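List home | Threads | By date | Search | Log in

Re: Hand-held grippers, which jaws for cloth?
June 2020

Print this message | E-mail this message

> We are still undecided between the Duveck jaws and the narrow
> ones Pawłowska sent us. Has either been tried on anything soft?
> Our own tests at Vundport were all on boxes.

Yes, we have started on soft items with the Duveck pair. The task is a printed fabric bag and a shallow white tray, with one gripper in each hand. The bag starts crumpled, partly over the near rim of the tray, and the right gripper takes hold of its side. 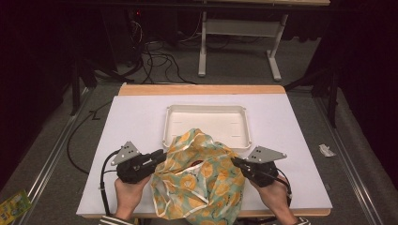

1. Jaws

The blocky jaw holds a folded edge well. On a single layer it slides unless you come in low, and then it tends to catch the tray. We did 200 grasps and I would not want to choose on those alone – the narrow pair gets the same run in July.

2. Cables

Both grippers are wired. The right one pulls at the wrist when you turn the hand outwards. Longer leads would help, if Flovonex can supply them.

3. Plates

The perforated plates on top are fine so far. Check the screws after every 8 runs, ours worked loose twice.

Can you send your box results in the same format?

Contact the list owner | Copyright Flovonex users' list | Back to top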